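Nokuthula Steyn has been making play mats and marker cubes at Hiltari for 10 years, and she still gets down on her knees to talk about them.
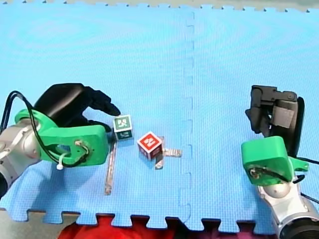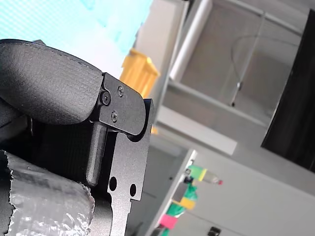
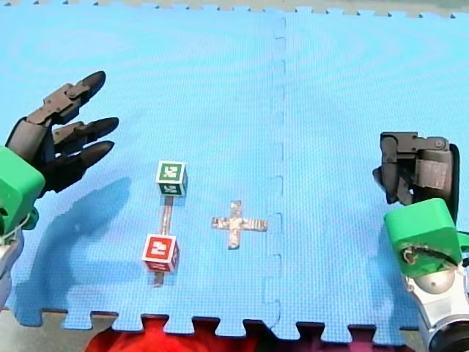 "People ask me about the cubes first, and I always want to talk about the floor," she says, laughing. She likes blue foam best, the light kind, with the puzzle edges that lock together – "you press along the seam with your thumb and it's so satisfying!" The green cube and the red one, each with a blocky white pattern on top, are her favorite pair. The cross of wrinkled tape on the mat makes her smile too. "I love tape, I do, I must own 40 rolls of it." She started out in Urnoldale in February, in a room so cold that the foam felt stiff, and she kept the first tile.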